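Alumni Notes: From the Chemistry Bench to the Filling Line

When Ainhoa Requena finished her doctorate in physical chemistry, she expected to stay in a university. She had already one offer for a postdoctoral position. Then a former classmate sent her a job notice from Birkell, a maker of injectable medicines, and she applied mostly from curiosity.

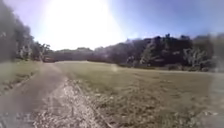
Track beside the open field.

Today she leads a group of 43 people at the company's Tarlow plant. Their work is formulation: how to keep a protein stable when it must travel, wait in a pharmacy and still be good on the day of use. "In my thesis I had one molecule and 400 pages of notebook," she says. "Now I have many molecules, and somebody else must be able to read the notebook."

The first year was not easy for her. She had to learn the language of quality rules, and she missed to choose her own questions -- this part, she says, she still misses a little.

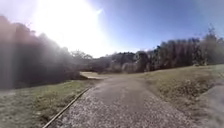

Photo: Evby

In January her group moved a new drying method from the small laboratory scale to production. The batches are 50 times larger than the ones she made as a student. She is also the mentor of 2 doctoral students from our department, who spend the summer at the plant.

Requena will speak in the Mulder Room on 17/04/2024, after the department lunch. Students who want to ask her about industry jobs can stay after the talk -- please write to the alumni office so that we order enough coffee.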